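Open day at the Cladberg family law center, notes typed up on the train

Got there at 9, doors already open, coffee already gone. Cladberg is the new mediation center run by Krūmiņa, the law firm, and this was the first time they let the public in. 200 chairs put out in the main hall. 196 taken by the time the talk began. So people are interested.

First talk was on separating without going to court. Good, fast, a bit too fast. Main point: get the money stuff on paper early. Bank accounts, the lease, the car, who pays for the phones. Most fights they see are over small things in the house, not teh house itself.

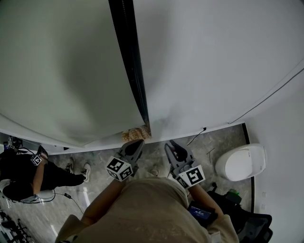

Do both people have to agree to mediation before the center will book a session?
One person can call and sign up alone. The center then writes to the other one, and nothing gets booked until both have said yes in writing.

Then the tour. 2 mediation rooms, a waiting area on each side of the hall so couples don't have to sit together. Liked that. Separate exits too. A kids' room, small, with a decent window. Sessions run 40 minutes, then a break, then another if everyone wants it.

Prosine had a table in the lobby, they do the parenting schedule software. Looked fine. Kept freezing on the handoff calendar. Zodside was next to them with leaflets on pensions, very dry, took three anyway.

Fees: asked twice, got "depends on income" twice. Would of liked a printed sheet.

Next open day is in June, same place. Go early, parking is terrible and the bus stops a long way down the hill.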